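Wustier Route Rehearsal: Frequently Asked Questions

Last updated December 13, 2019

Wustier is a route rehearsal service for ground robots. You give us a robot, a site and a job, and we run that job in simulation before you put the machine on a real pavement. The questions on this page are the ones our support desk at Sidby gets most often. If yours is missing, use the contact form and mark it "FAQ".

General

What do I get when I sign up?

A login to the Wustier planner, access to the map library, and a set number of simulated runs each month. You also get a setup call with one of our engineers, usually Gemma Fairclough or Ayten Ertürk, who will help you load your robot's details and check that it drives the way you expect.

Who uses it?

Mostly small firms running delivery, inspection or street-cleaning robots, plus a few college departments. You don't need a simulation specialist on your staff. You do need someone who knows your robot well enough to tell us its width, turning circle, top speed and where its sensors are fixed.

Do I need to buy a robot from you?

No. We don't sell robots. Wustier works with wheeled and tracked machines from any maker, as long as you can give us the basic measurements. Legged robots are on trial with a small group of customers and we will open that up when we are happy with it.

What is Tisto?

Tisto is the program that sits between your robot's own software and the simulator. It passes the simulated camera pictures and range readings to your software, and passes the drive commands back. It is included in every plan. You install it once on the computer that runs your software.

Maps and places

Which places can I rehearse in?

The library has city plazas, business parks, a hospital campus, housing streets and a warehouse yard. They are made-up places, built to include the things that cause trouble in real ones: kerbs, street furniture, joints in the paving, overhangs, shaded corners and long open stretches with little nearby for a robot to fix its position on. 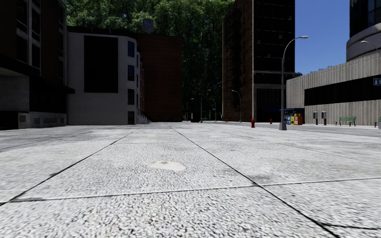 Open ground causes more failed runs than most new customers expect. A robot that copes well in a narrow corridor may drift once the walls are a long way off, and the drift only shows when it reaches the far side and is out of line with the pavement it wanted. We suggest running at least one open map early on, even if your own site is mostly paths.

Can you build a map of my own site?

Yes, as a paid extra. We work from your drawings and a survey. A site the size of a supermarket car park takes up to 4 weeks from the day we have everything we need. Larger sites are quoted separately. The finished map is private to your account.

Can I move things about in a map?

You can add, move and remove loose objects such as bins, benches, cones and parked vehicles. You can't change buildings or ground levels in the library maps. If you have paid for a map of your own site, ask us and we will make those changes for you.

Are there people in the maps?

Maps load without people by default. You can switch on walkers in the run settings and choose how busy you want the place to be. We advise getting a clean run without them first, so that you can tell a route problem from a problem with moving obstacles.

Can I change the weather and the light?

Light, yes. You can set the time of day and the amount of cloud. Rain and fog are available on the larger plan. Snow is not available at present.

Running a rehearsal

How do I set up a run?

Pick a map, pick your robot, then place a start point and one or more goals. Press Check before you press Run. Check looks for simple mistakes, such as a goal inside a wall or a gap narrower than the robot, and does not use up any of your monthly runs.

What can I see while it is running?

There are three views: the robot's own camera, a follow view from behind, and a plan view from overhead. The camera view shows only what a camera in that position would see, so the body of the robot appears only if the camera is mounted where it would catch it. If the robot's body is blocking the view and you don't think it should be, check the mounting height and tilt you entered.

How many runs are included?

The Pilkington plan, our smaller one, includes 2000 runs a month. The larger plan has no fixed limit but does have a fair use rule, which is in the terms. A run that stops because of a fault on our side is credited back automatically.

My robot stops at every joint in the paving. Why?

Almost always the obstacle height has been left at zero, so that the robot's software treats any dark line or slight change in the ground as something to avoid. Open the robot's details, go to Ground, and enter the smallest step it can safely climb. If it still stops, send us the run number and we will look at the log.

Error 1789 comes up when I press Run. What does it mean?

Tisto has lost contact with your robot's software. Restart your software first and Tisto second. If you restart them the other way round the error will come back.

How close is it to the real thing?

Close enough to find routes that won't work, and to compare two routes or two sensor positions. It won't tell you how your tyres will grip on a particular wet slope, and it doesn't model battery wear. A good rehearsal does not replace a supervised trial on site and our terms say so plainly.

Accounts and support

Is there a free trial?

Yes. It includes two maps and the full set of views. You won't be asked for card details. Work saved during a trial is kept if you go on to a paid plan.

Who can see my runs?

People on your account, and our support staff if you give us a run number and tick the box allowing access. Access closes when the support request closes.

Can I use the pictures in a report or a tender?

Yes. Pictures and recordings from your own runs are yours to use. Please label them as simulated so that readers don't take them for site photographs.

How do I cancel?

Go to Account, then Plan, then Cancel. The plan runs to the end of the month you have paid for. You can download your logs for a further three months.

Is anything changing soon?

The robot details page is being redrawn in February, with the ground and sensor settings moved on to one screen. Saved robots will carry over and you won't need to enter anything again. Customers using an older version of Tisto will be asked to update when they next log in.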